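Equipment and Purchasing
Budgeting for hand-held grippers used in home recording

Posted by Naa Addo, 29/04/2024

Our department is preparing an equipment request for a household robotics project. The robot arm itself has been deferred to the next budget year. In the meantime, staff will record ordinary kitchen tasks in private homes with hand-held two-finger grippers, and the recordings will be used to train the arm once it has been purchased.

Two suppliers have provided quotes. Altach offers a complete unit at $1,000, with one set of spare finger pads. Kesora offers a unit at $700 without spares. We require two units and are planning for 88 hours of recording. The purchasing office has asked us to state whether the lower quote is adequate for the work, which consists mainly of handling packaged groceries. Bags, pouches, sachets and bottles are typically kept together in a tray.
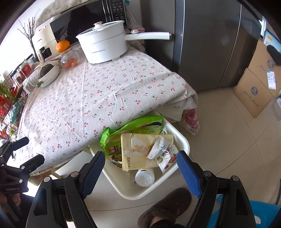

Additional details

Several colleagues have asked what size of object should be used as the basis for comparison. Neither quote gives the maximum opening of the fingers in the same way, and one gives it without the pads fitted. Small sachets will be part of the work, but so will tall cardboard boxes, which are to be gripped near one end and set on the table.

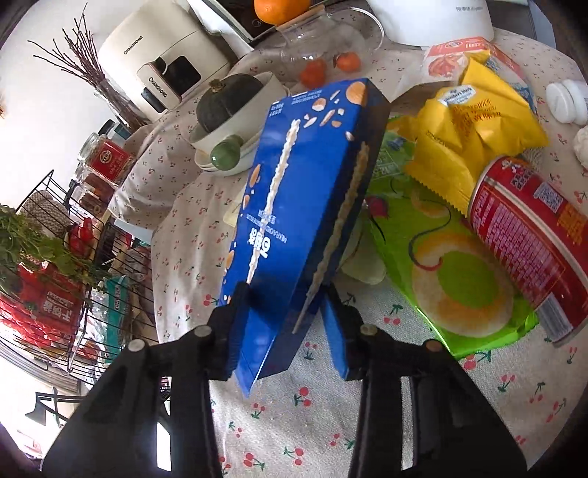 Salamatu Addo

I would advise against comparing the two prices as they stand. Please ask Kesora for a written price for spare pads and for the camera mount, if that is quoted separately. In our last purchase the base price was $600 per unit, and the final invoice was considerably higher after pads, a second battery and shipping had been added.

With respect to size, request the opening measured between the pads – not between the bare fingers – and have both suppliers confirm it in writing. Take the widest package on your list and the thinnest one to the demonstration. If a supplier will not arrange a demonstration, a short loan period is a reasonable thing to request.

I would also enter the following as separate lines in the request:

Replacement pads, enough for the full recording period
Memory cards and storage for the recordings
Groceries and other household items used in the tasks
Staff travel to the homes
Repair or replacement of one unit

The purchasing office is more likely to approve small named lines than one large amount marked as other costs.

Takthorpe Equipment Desk

We purchased the cheaper type and have had no complaints. Check the warranty.

Naa Addo

Thank you both. Kesora has been asked for an itemized quote, and the request will be held until it is received. Does the warranty at Takthorpe cover the pads?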